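# Gripper comparison: common questions

**Which grippers are you comparing?**
Two: the Tarent linkage gripper and the Saavedra parallel jaw. Both are run on the same pair of arms with the same controller settings.

**Who runs the trials?**
Natália Leitão sets up the tasks and Annick Lemaire checks the logs. Write to either of them at the Clondach lab if a result looks wrong.

**How many trials are there so far?**
741 in simulation. Of those, 489 use the Tarent.

**What counts as a successful grasp?**
The object has to leave the table and stay held for six seconds. A grasp that slips and recovers still counts, but it is marked in the log.

**Can I use my own controller?**
Yes, if it accepts joint position targets. The Vomero controller is the default – start with that one and swap it out once your first runs load properly.

**Why do you test in simulation first?**
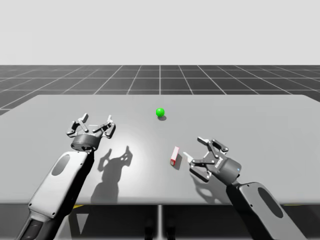
Simulated trials are cheap to repeat, and we can put every object back in the same place before changing a single setting. We keep the layouts sparse at this stage. With only a green ball and a red and white block on the table, it is easy to tell which object an arm is going for. Shadows are left on, so camera-based controllers have to cope with the dark shape of an arm on a pale tabletop.

**Do simulated results carry over to the real arms?**
Partly. The order of the grippers usually holds, but slip rates don't. We repeat a smaller set on hardware and list those figures separately.

**When is the next update?**
May. Logs will go up with it.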